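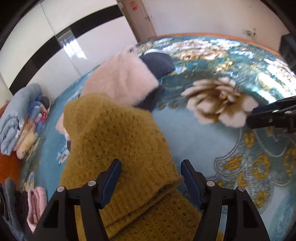 Kurniawati Oei wanted to know, before I'd posted a word, whether they let visitors hold the grippers or just made everyone stand along the wall. They let us hold them. I had a turn of maybe five minutes.

So, the Kerkden open day. It ran from 2 in the afternoon and I got there early. Posting this in pieces as I go through my notes.

The clothes demo was in a bedroom. Yellow knit on a teal flowered bedspread, and a person working with hand-held grippers, two fingers each, blue pads on the inner tips. No arm in that part. The arm was down the hall.

The idea is that people do the folding with the same kind of fingers the robot has, and the recordings go into training. Kerkden calls the whole setup Fikuna. The software that sorts the recordings is Draltitel.

They had logged 211 folds for the month by the time we came in. 174 were kept. The others got thrown out, mostly for dropped sleeves, according to the woman running the table.

Knits are the hard part. A T-shirt stays where you put it. An open crochet stitch catches and stretches, and if you pinch one layer you often bring up two. I did this on my first try.

My turn: picking up a hem is easy. Letting go without dragging it is harder. You have no feeling in the tips, so you go by eye. My wrist was sore after.

Haf Eynon asked in the replies about the fluffy stuff. There was a pale pink fuzzy one on the bed behind the yellow. I didn't get to try it. I was told they want 200 good folds on plain knits first.

Down the hall, the arm did a dish towel in the Hallgrímsson room. Slow, one corner off, then it stopped and someone reset it. Second go was fine. They didn't run it on a sweater while I was there.

Next open day is in February. Sign up at the front desk, the web form wasn't working when I tried it.

Print this page | E-mail this to a friend
Filed under: Robots & Automation, Open Days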